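Belira support
Ticket 669: gripper stops short of the tray after restart
Product: Belira two-arm bench kit, leased
Status: Waiting on support
Opened June 16, 2026

Hi all, me again! I've had the kit on the 30-day review plan and most of it has been a pleasure, so please read this as a friendly ticket and a long one (sorry, I type the way I talk).

The problem: after a full power-off, the first arm goes to its saved tray position and stops high. The gap is 7 mm, and it's the same 7 mm every time, which I find kind of comforting. Left and right are fine. It lines up over the tray nicely and then just doesn't come down far enough to grab anything. The second arm has never done it.

What I've tried so far:

Restarted the arm from the pendant. No change.

Restarted everything, waited 300 seconds before bringing the arms back up like the Skumis guide says. No change.

Loaded the tray program from my February backup. Same gap, so I don't think I fat-fingered something in the newer one.

Re-taught the tray position by hand. This one works! It picks beautifully all afternoon, right up until I power down for the night, and next morning I'm back to the gap.

Swapped the two pendants in case one of them was hanging on to old settings. No change, and now I can't remember which one was which, so that's on me.

The layout hasn't moved in all this. The grid is blue tape on brown paper, the tray sits on the grid, and the bin is up on a cardboard box next to it so the arm doesn't have to reach down as far on the drop side. 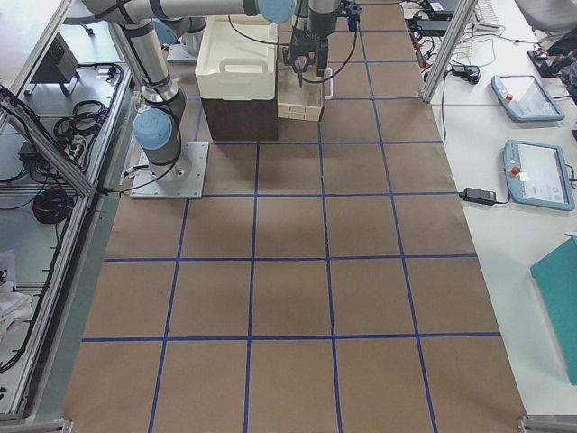
Sakalauskas
Reviewer account, Belira bench kit

The gripper is right over the tray in that one, if it helps you judge the angle. Base plate is on the left, over the paper. I did wonder about the paper, so I took the plate off, checked that it was lying flat underneath, and bolted it back down. Same 7 mm.

One more thing I noticed while poking around the menus — there's a tool length field under the gripper settings, and it reads 119 after I re-teach but goes to zero after a power-off. I have no idea if that's supposed to happen. The help page for that field is one sentence long and the sentence is "Enter tool length." Could somebody add a bit more there?

Update, same day, after lunch: typed 119 back into the field by hand after a cold start and ran the tray program without re-teaching. The gap is still there, but the arm came in slower, and I don't get that at all. I ran it again and got the same thing. Logs from both runs are attached, plus the one from this morning.

So my questions are whether the tool length is meant to survive a power-off, and whether there's a second offset stored someplace I haven't found. If it's a firmware thing I'm happy to install a test build, just tell me whether I'll lose my saved positions first. I have a lot of them.

Also, totally separate and no rush: the Anoto export button in the web console is grayed out on my account. Is that part of the review plan or an add-on? I'd like to say it correctly in the write-up.

I'm leaving the kit powered on overnight to see whether the position holds when nothing gets shut down. Will post the result here in the morning.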